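4. Preparing a novel manuscript with the Hendico template

This section covers the set-up of a historical novel for submission to the Rurkside list. Complete section 3 before you begin.

4.1 Page and text settings

1. Open the template and save a copy under the working title of the book.
2. Set the language to English (UK). Do this before pasting any text.
3. Paste each chapter as unformatted text, then apply the style Body.
4. Apply the style Part Title to dated headings, such as 1739 or 1905. Do not type a full stop after the year.

Note: A novel told in 2 time periods needs a separate Part Title each time the period changes. Chapter numbers run on and do not restart.

Caution: Replacing the Body style removes all italics. Foreign words and ships' names must then be marked again by hand.

4.2 Historical note and glossary

5. Place the historical note after the last chapter. Older templates placed it before the prologue – the Lurkport edition still does.
6. Enter glossary terms in lower case unless the term is a name or title.
7. Where a date is disputed, give one date in the story and explain the choice in the note. A siege set in 1451 should carry that year throughout.

Sink and shelf 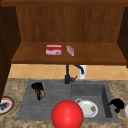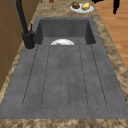
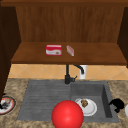
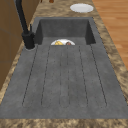 4.3 Checking the file

8. Run the Amoah style check. Unassigned paragraphs are listed by page.
9. Correct each entry and run the check again until the list is blank.
10. Export the file as a single document. Do not send chapters separately.

Note: Maps and family trees are supplied as separate files – see section 5.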